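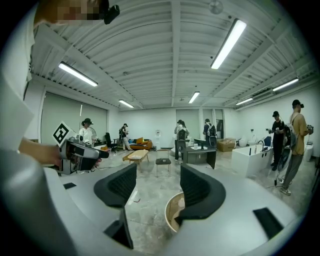

Werkstattbuch Viltia, Oktober, angefangen 8:40 Uhr

Heute sollte der große Raum endlich so eingerichtet werden, dass man von der Tür bis zum Wasserspender gehen kann, ohne über etwas zu steigen. Waqas Awan und ich haben gestern eine Skizze gemacht. Die Skizze liegt bei mir in der Mappe, sie ist nicht schön, aber die Maße stimmen.

Stand der Möbel:
Sofa (orange, gelbe Kissen) bleibt hinten. Ich habe überlegt, es an das Fenster zu stellen, aber dann kommt man schlecht an das Rollo heran.
Couchtisch, helles Holz, bleibt in der Mitte. Der Hocker mit dem dunklen Sitz gehört rechts daneben. Bitte nicht als Leiter benutzen, er wackelt seit dem Umzug.
Schreibtisch dunkelgrau mit Monitor: bleibt auch. Dazu gehört der schwarze Netzstuhl. Der andere schwarze Bürostuhl steht links, wo er keinem Platz zugeordnet ist. Waqas möchte ihn behalten, ich möchte ihn ins Lager bringen. Noch nicht entschieden.

WC an der rechten Wand: Die Frage kommt jede Woche, deshalb schreibe ich es auf. Es gehört zur Lieferung von Restero und wird dort noch einmal umgestellt. Auftragsnummer 2684. Der Karton daneben kommt mit, also nicht wegwerfen und nichts anderes hineinlegen.

9:55. Rollo (das große blassgrüne) geprüft. Die Kette läuft beim Hochziehen schwer, beim Herunterlassen gut. Noman Minhas hat mir gesagt, man soll kein Öl nehmen, nur trockenes Silikon. Spray ist keines mehr da, auf die Liste gesetzt.

Licht: Die Röhren haben nicht alle dieselbe Farbe, am Schreibtisch stört es mich am meisten. Ich habe bei Bukhari nachgefragt, ein Karton mit 12 Stück kostet dort 434 in unserer Währung, mit Lieferung. Das finde ich teuer. Waqas fragt noch bei Stavach.

Klimagerät oben rechts: Filter zuletzt vor über sechs Monaten gereinigt, steht so auf dem alten Zettel. Für das Gerät brauchen wir die hohe Leiter, und diese ist bis morgen ausgeliehen.

11:20. Gespräch wegen der Rucksäcke. Viele behalten sie auf dem Rücken, und zwischen Couchtisch und Schreibtisch wird es dann eng. Vorschlag von mir: eine Hakenleiste neben der grauen Tür. Vorschlag von Noman: ein Regal. Die Leiste ist billiger, aber ich weiß nicht, ob die Wand die Dübel hält. Probebohrung nach der Mittagspause.

14:10. Probebohrung gemacht, 6 mm. Die Wand ist hohl. Ich brauche Hohlraumdübel, die normalen drehen durch. Das Loch ist mit Bleistift markiert, bitte noch nicht zuspachteln.

Offen für morgen: Leiter zurückholen, Filter, Dübel und Silikon kaufen, mit Waqas über den Stuhl sprechen.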